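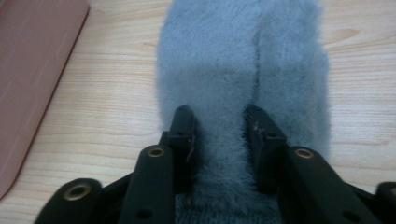

Why not just close until the motor stalls and call it a grasp? The first issue ever filed against this repo asked that, and it is a fair question. On a wooden block, stalling works fine. On plush, the fingers keep sinking for a good while after they have hold of something, and the stall comes late or at a width that means nothing. Vernlow exists because of that gap.

Vernlow: grasp-state labels for soft and fuzzy things

Version 7. Earlier versions are still on the server and should be left there.

What it does

Vernlow takes wrist-view video plus finger width and says, for every frame, whether the gripper is open, touching, pinching or slipping. It does not plan and it does not move anything. The planner is called Heltenano, lives in another repo, and has its own list of complaints.

What's in the box

1,000 short clips of hand-held gripper work on fabric, faux fur and other items with no edges worth speaking of. Each clip has a width log and one label file. The wooden tabletop shows up a lot. A model trained only on this set will develop strong feelings about wood grain, so mix in other surfaces.

Getting started

Install the package, then run:

vernlow label clips/ --out labels/

Add --window 17 to smooth over 17 frames. Smaller windows give you faster labels and a gripper that changes its mind constantly. The default is 7, which we picked before lunch and have defended ever since.

Labels

open: daylight between finger and object on both sides
touch: contact, no visible squeeze
pinch: material bunched between the fingers
slip: pinch, but the material is leaving

The line between touch and pinch is where annotators fight. Long fibers reach the finger well before the body of the object does. Our rule is that stray wisps do not count as contact. Please read the rule before opening an issue about the rule.

Known problems

Dark fingers over deep shadow confuse the segmenter, which then reports a gripper with one finger. Set --min-contrast 70 and it mostly recovers.

Loose fibers stuck to a finger can be tracked as a very small, very well-behaved object. Fix pending since October.

The Heywood export drops the last frame. The Bumine export repeats it. Converting from one to the other does not cancel out; we checked.

Contributing

Pull requests welcome. Include a clip that fails without your change. Clips that fail with your change are also informative, but put those in a separate folder.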